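Floncombe Community Help > Home & Office > Furniture

Coat stand leans when bags go on it, anything I can do?

Ebuka Usman
Asked in September

Hi all. We've got a black metal coat stand by the brick wall in our shared office in Ullow. Pole, round base, curved hooks at the top. Fine with a jacket or two. Soon as somebody hangs a backpack with a laptop in it the whole thing tips toward that side. Went over completley last month, dented a laptop corner.

Can't drill the brick, landlord says no (and half of it is that open pattern with the square holes anyway). Floor is polished and pretty slick. Want to keep the stand if I can, we only have 20 days left before the new people move in and no budget. Pics below.
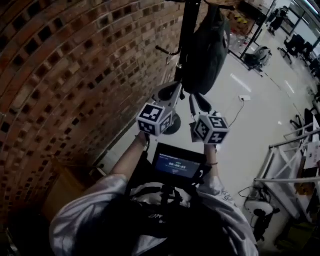

Bag on the stand, brick wall to the left

Also there's a floor outlet with a cable near where it stands so I can't shift it much to the right. Would a heavier base help or is it just a bad design??

446 views

Tumaini Barasa

Had the same thing at my old place. Weight low down, thats the whole trick. Got a barbell plate, the kind with a wide hole, unscrewed the pole, dropped the plate over the base, screwed it back. 20 lb did it for me. Check your pole comes apart first, some are welded.

Put a rubber mat under too. Cut it to the size of the base or people trip on it.

And spread the load. Heavy bag one side, something on the opposite hook. Your other pic, the arms go out in several directions so you have room to do that.

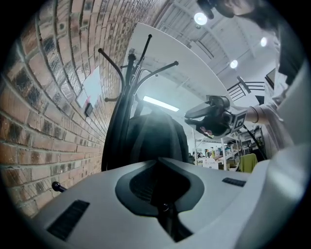 1 min read

Gönül Karaca

Agree on the plate. Would also tighten everything, ours had a loose bolt under the base and the wobble was mostly that. Flip it over, look underneath. Took me longer to find the wrench then to fix it.

If it still leans, keep it for coats only and put bags on the bottom of a shelf. Tape a note up by the stand, COATS ONLY. Works on most people.

Musyoka Minja

just buy a new one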